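How to keep spoons and chopsticks on the table without the mess

Quick one today, dinner's on. This is the setup for people who eat at the same table every night and are tired of getting up for a spoon. Takes 16 minutes if the drying goes ok, longer if you have to hunt for the matching chopsticks.

What you need

A utensil holder with holes in it and a divider down the middle. Plastic is fine. Mine was $13 at the Brustov on McAlister, they also had a Jakden one in metal but it scratched the table so it went back.
A plain cup, if the holder is in the wash or you only have a few things to put out.
Dish soap, an old toothbrush, two dish towels.
A small splash of white vinegar.

Step 1. Empty everything

Tip it all out on a towel. Everything, even the ones stuck at the bottom. Look at what's down there — crumbs, a rubber band, some kind of brown sludge. Rinse the holder under the hot tap first and leave it to soak in soapy water while you do the rest.

Step 2. Sort

Spoons in one pile. Chopsticks in another. Serving stuff goes back to the kitchen, it tips the holder over.

Match the chopsticks by length and by the banding if they're bamboo. Lay them side by side on the towel and roll them under your palm. A warped one will wobble. Splits, black spots at the tip, fuzzy ends — throw out. Don't sand them, I tried, they just get fuzzy again faster. Singles can stay as plant stakes or for poking the drain.

Spoons, check where the bowl joins the handle. Gunk lives there. If the handle turns or wiggles, it's done. Plastic spoons with cracks, also done.

Step 3. Wash

Wood and bamboo get a fast wash, no soaking. Soap, run your fingers down the length, rinse, onto the dry towel. Metal spoons can sit in hot soapy water with the vinegar while you do that. Toothbrush on the joins. Painted or colored handles, keep them out of the dishwasher, the color goes dull on you.

Now go back to the holder. Toothbrush through every hole. The underside too, and the corners next to the divider, I always forget that bit and then it smells.

Step 4. Dry, really dry

This is the step people skip. Towel first, then spread out flat with gaps. Near a window is good. I've seen people put bamboo in the oven at 200 for a few minutes and I don't love it, they curve. If you're in a hurry use a hair dryer on cool.

Holder upside down on the second towel.

Step 5. Load it

Pick a side for spoons and stick with it. Handles down, bowls up, so you can see what you're grabbing. If you have small kids who grab by the bowl, flip them, handles up. Chopsticks go in the other side, eating ends up. Tall ones will lean, that's ok as long as they all lean the same way.

Don't pack it. You want air getting down in there. When you have to wiggle things to pull one out there's too many, take 2 pairs away and put them in the drawer.

Using a cup instead: fewer things, and put something with weight in the bottom if it's light. A few clean pebbles work. No holes means water sits at the bottom, so only bone dry chopsticks go in a cup.

Step 6. Where it goes

Middle of the table, a bit toward the back, where sleeves won't catch it. Not right at the edge. Wipe under it when you wipe the table, otherwise you get a ring. If yours is by the kitchen doorway like ours, keep it on the side nobody walks past with hot pots.

Then weekly

Shake out crumbs, rinse, dry. Full wash with the toothbrush once a month. I replace bamboo every December, whatever state its in.
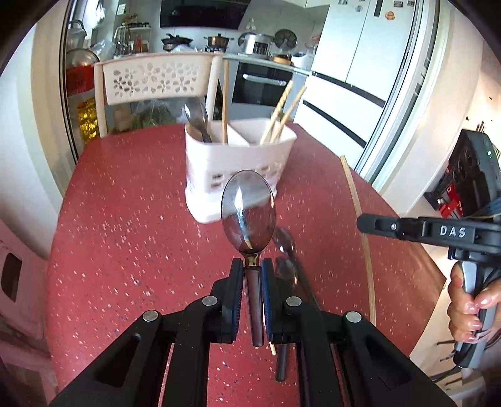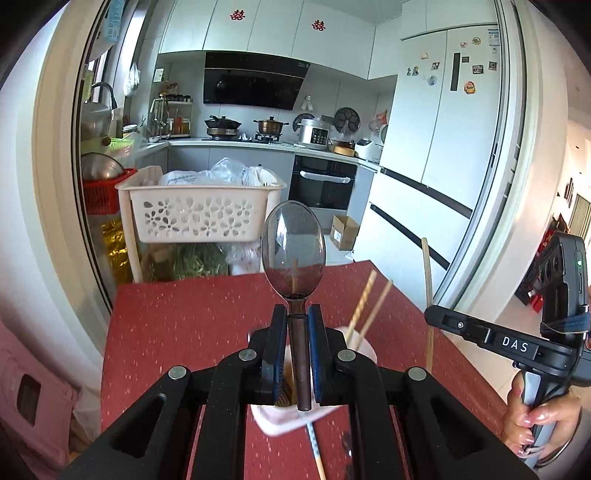 Spoons and chopsticks on the red table. The white holder with the divider is in the first one, the pink-and-white cup in the second.

Posted by Najwa Fakhoury
November 13, 2023
Filed under: Kitchen, Small Jobs, Nunasstead

A few people asked if long wooden cooking chopsticks can go in too. They can but I wouldnt, they're top heavy and drag the whole thing sideways. Keep those by the stove in a jar.

Also if the holder keeps sliding, cut a square of drawer liner and set it on that. Next up is the spice shelf, when I get to it.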